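How I hem heavy curtains by hand

I've done four pairs now, and I still prefer a needle to the machine for the last bit! Wash the fabric first (mine shrank 30 mm, grr), hang it overnight, then pin the hem up and press it at a low heat.

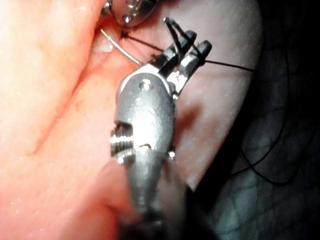
Black thread held in small metal jaws.

Cut your thread to 40 cm, no longer or it knots, and catch just a strand or two of the front with each stitch. Keep it slack. A 165 cm width takes me roughly 100 minutes, with tea. Press again and hang them up.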